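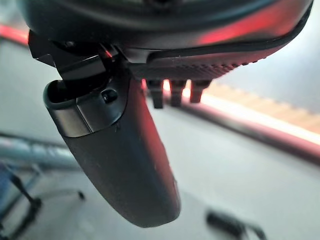
A smooth, pale gray floor.

Light Gray Floors: Your Questions
Answered by Halfdan Riis, Østergaard Floor Care
Last updated May 26, 2022

Does a pale gray floor really hide dirt?

It hides some of it. Dry dust and lint get lost in the color pretty well. Coffee, mud and black heel marks do not. The showroom line that gray "never looks dirty" seems to come from people who sell gray floors, and I'd want to see one in a back hallway in March before agreeing.

Do I need a special cleaner?

I doubt it. We get asked most about Diltelitz, which is sold as a gray-floor formula. I used it on half of our own shop floor and plain diluted neutral cleaner on the other half, and after 11 weeks I couldn't tell which half was which. Neither could Skarphéðinn Ingvarsson, who mops it. If you already have a bottle, use it up. Check first that your floor maker allows it.

What about the Rirov pads?

They're decent pads. The package says they last 200 washes. Ours were fraying well before that, though we do wash them hot, and the label says warm. Any flat microfiber pad will do the same job.

My floor looks cloudy after mopping. Is the finish ruined?

Probably not. Cloudiness is usually leftover soap. Go over one small patch with clean water and a clean pad, then dry it with a towel. If the patch looks better, do the rest of the room and use less cleaner next time. If it looks exactly the same, the finish may be worn, and no amount of mopping will fix that — whatever the bottle says.

How often should I mop?

Sweep when you can feel grit underfoot. Mop when it looks like it needs it. I don't trust fixed schedules, including the one we used to hand out.

Can I use steam?

Ask whoever made the floor, and get the answer in writing. "Safe for all hard floors" on a steam mop box tells you what the mop company thinks. It won't help with a warranty claim.

How do I get scuffs off?

Try a damp cloth first, then a soft white eraser. Let any cleaner sit for 3 minutes at most before wiping. Skip scouring powder, as a smooth finish shows a dull spot far more than it shows a scuff.

Will a coat of polish protect it?

Maybe. Polish also wears unevenly, traps dirt and has to be stripped sooner or later. Florkard is the one customers bring up, and the shine is real on day one. I haven't seen anything that convinces me a household needs it.

Can I tell the color from a photo?

No. Gray shifts a lot under different lights. Put a sample on the floor of the actual room and look at it morning and evening.

Do you do home visits?

Yes, within 15 miles of the shop. If all you need is a different mop pad, we'll tell you that over the phone and save you the trip fee.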